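Merkdale bench update: sorting small parts
Posted June 9, 2026 in Lab News

The parts-sorting work at Merkdale has moved on from single objects to mixed sets. Since the last newsletter the group has been recording demonstrations in which an operator guides two arms through a full sort, from a shared tray in the middle of the table to yellow bins on either side. The recordings go into the training set for the Plilten model, which is meant to learn the whole job from examples instead of from written motion steps.

The parts are the kind that turn up in small motor assemblies: little metal cylinders with thin leads, round circuit boards, and wire harnesses. Boards are the easy case. They are flat and stiff, and they stay where they are put. Wire is harder. A harness never lies the same way twice, and a gripper that closes on one strand may lift the whole bundle or only drag it across the paper.

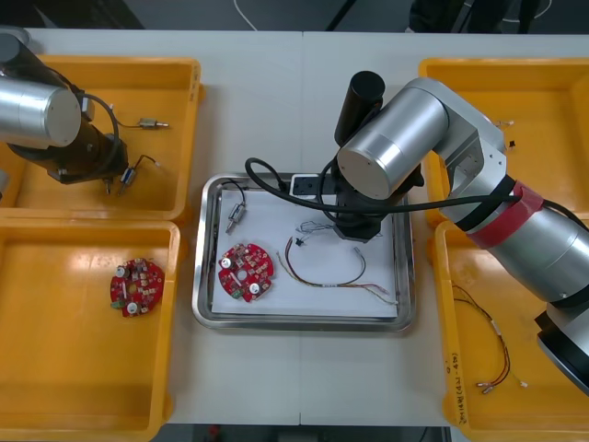 Juwita Chong, who runs the recording sessions, has asked operators to slow down on the wire parts and to leave mistakes in. If a lead slips out of the fingers, the operator goes back and picks it up again in the same recording. Earlier sets were trimmed so that only clean picks remained, and the model trained on them did poorly once a pick went wrong. It would close on nothing, carry on to the bin and open again. Recordings with a recovery in them are now tagged and kept.

There are 2 changes to the setup rules. The tray gets a fresh sheet of white paper at the start of each session, and parts are put down by hand without any attempt to line them up. Shanthi Howlader found that operators had slipped into laying out the tray in neat rows, which made for quick sessions but gave the model very little variety to learn from. Parts may now touch or overlap – tangles are fine as long as a person could pull them apart with two fingers.

Labeling has been slower than recording. Each demonstration is cut into stretches (reach, grasp, lift, place) and each stretch is checked by a second person. Haris Baloch and Marta Koval are sharing that work and have cleared the backlog up to the end of the 8th batch. They would like operators to write a short note whenever a part is swapped between arms partway through, as these handovers are hard to pick out afterward when the grippers are close together.

The same recordings are being shared with the Vulidport site, where Rohani Siregar is training a second version of the model with the wrist views left out. The two versions will be run on the same parts in October. Vulidport has also asked for more sessions with partly filled bins. Most recordings begin with the bins empty, and the placing motion changes once there is something in the way.

New operators are needed for the summer sessions. No robotics background is required, but steady hands help, and training takes 2 half-days at the bench. Sign-up is through Juwita. Bring your badge, and leave rings and watches in the lockers by the door.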